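Gavau opens night route after women's safety audit

Sep 8, 2025

The town of Gavau will run a late bus between the Lokska market and the eastern neighborhoods, following an audit that asked women how they get around after dark.

The audit was carried out in May by the Tesfamariam Center, a nonprofit that works on housing and transportation. Its staff and a group of residents walked the same streets at noon and again at 10 p.m., marking broken lights, blocked sidewalks and stops with no place to sit. They also handed out a survey at clinics, schools and the market. In all, 328 women and girls filled it out.

Most of those who answered said they had changed a trip in the past year for safety reasons. Some left work early and lost pay. Others took a longer way home to stay on a lit street, or paid for a taxi they had not planned on. Women who work evening shifts at the Firitz laundry and packing plant reported the most trouble. Their shift ends at 10:30, and until now the last bus has left Lokska at 9:50.

"The old timetable was written for a person who goes to work in the morning and comes home at six," said Ayana Worku, who led the audit. "A lot of women here make four or five short trips in a day, with a child or a parent along, and then go to a job. The bus never fit that."

The new service, Route 3, starts at the end of this month. It will leave Lokska every half hour from 9:30 p.m. until 12:30 a.m. and stop at the plant, the clinic and the upper school before turning back at the old water tower. After 10 p.m., riders may ask the driver to let them off between stops, as long as there is room to pull over. The fare is the same as in the daytime.

The town council also agreed to replace 315 streetlights. Work will begin on the footpath behind the market, which came up in the survey more often than any other place. The path is the shortest way to the eastern neighborhoods – and has had no working lights for two winters. Hedges along it will be cut back to knee height, and the steps at the north end will get a ramp and a handrail. The ramp was requested mainly by women with strollers and by older residents.

Two requests were turned down for now. The council said there was no money this year for a staffed public restroom at Lokska, and a plan to widen the sidewalk on Mill Street was put off until the water main there is replaced. Worku said the center would bring both back when the next budget is drawn up.

Not everyone at the council meeting was in favor. Several shop owners objected to losing parking spaces near the new stop outside the clinic. The final plan keeps all but two of the spaces, and a loading zone was moved around the corner.

The center printed 3,870 copies of a folded map showing the new route, the hours of the clinic and the numbers to call about a broken light. They are being given out on buses and at the market information desk. The map is in large type, and a recorded version can be heard by phone.
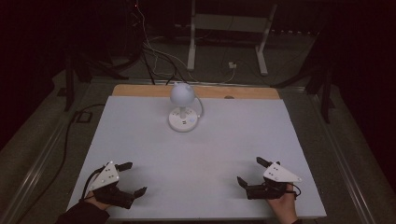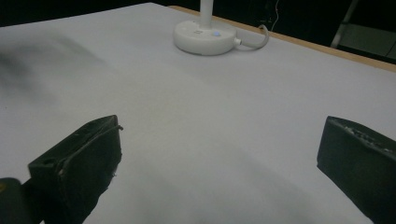
A second survey is planned for next May. It will put the same questions to riders on the new route and to women who do not use the bus at all, a group the center says it did not reach well the first time. Teenage girls will get their own set of questions, written with students at the upper school.

The full audit can be read at the town library or requested from the center's office, which is open weekday mornings. Residents who want to report a dark or blocked stretch of sidewalk can leave a note at the same office or tell any bus driver. Drivers have been given cards to write down the location and will hand them in at the end of each shift.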